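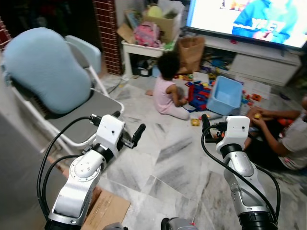
Bulk buying is how grown-ups save money, came the reply to my April column, and anyone who shops for one dinner at a time is playing house. I have thought about that sentence on many evenings, usually while walking home from the store with an onion in my coat pocket.

I used to belong to the other side. I had a card for Soltix, the warehouse place out past the ring road, and for two years I went there and came back with the car riding low. I bought mustard in a tub with a handle. I bought 384 tea bags because the price per bag was wonderful, and I don't much like tea. The savings were printed at the foot of the receipt, and I would read them aloud to anyone in the kitchen, like a man announcing the birth of a prince.

What the receipt leaves out is everything that happens afterward. You have to store the stuff, and then remember the stuff, and finally you have to eat it out of guilt. I once spent most of a winter working through a sack of red lentils that I had come to regard as a tenant with rights.
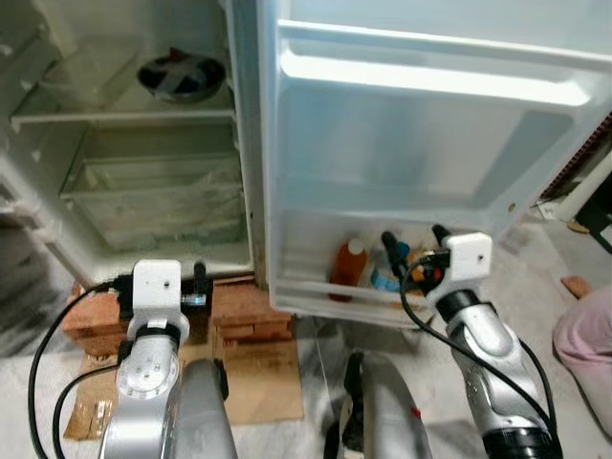

Small shopping gets talked about as if it were a French vacation, all baskets and good bread, and I'd like to put in a word for the dull version. I go to Lâm, on the corner, a bit before six. I buy what I'm going to eat and perhaps something for the morning. It costs more per pound, I admit it freely, and the selection of cheese is a matter of luck. But then I open the refrigerator and there's one dark bowl on a glass shelf, and I know where I stand. One bowl is a plan for tomorrow's lunch. Fourteen containers are an archive, and I never had the training.

The technology people have noticed our trouble and are keen to help. Drateo, the meal planner my phone keeps suggesting, offers up to 330 recipes built from things you already own. I tried it for a while. It wanted me to type in the contents of my cupboards, which took an evening, and then it proposed a lentil loaf. A friend swears by Grillik, which as far as I can tell is the same thing with more smoke. Both of them begin from the idea that the food is the fixed point and the person should be rearranged around it.
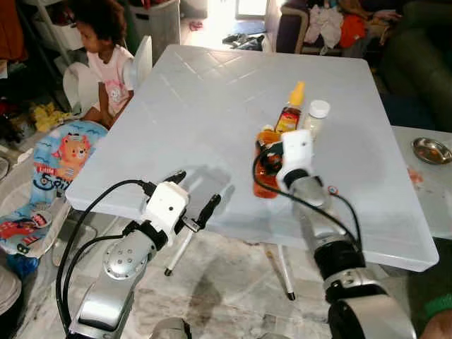 I do see the case for the big load if you have three teenagers, or live 18 miles up a dirt road, or run a small army. Flour keeps. Toilet paper keeps almost indefinitely, and I'll hear no jokes about it. My quarrel is with the moral tone. Somewhere along the way a full pantry became proof of good character, and the person buying two eggs' worth of supper got filed under feckless. My grandmother bought her fish every morning and would have been surprised to learn that she was disorganized.

So to my correspondent: you are probably right about the money. I did the sums once and then misplaced them, possibly behind the mustard. If you ever want tea, let me know. I can deliver.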